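Will a Robot Ever Tidy My Desk?

My brother-in-law asked me over supper when I was going to quit writing about robots and just buy one that does the dishes. Fair question! I have been at this blog for 12 years, and back in June I was still telling anyone who'd listen that we were nearly there.

Well, we are and we aren't. A machine bolted to the floor in Hesville can pack boxes all night long, because every box shows up in the same spot. My desk is another story. Pens roll, tubes roll, and whatever I put away on the left has wandered over to the right by lunchtime -- and I live alone with one elderly cat.

Sakda Nuchit, who knows far more about this than I do, thinks small pickups like these are the real test. You have to come in straight, stop at the right moment, and squeeze just enough. I do it without looking while I hunt for my coffee. He gives it another 4 years before I can buy something that manages my desk. I said I'd hold him to it, and I've written it on the kitchen calendar.

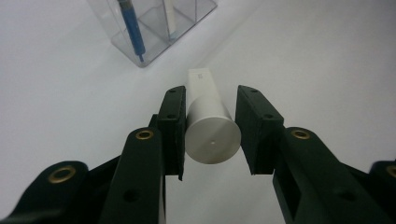 One white tube, two fingers, not touching yet.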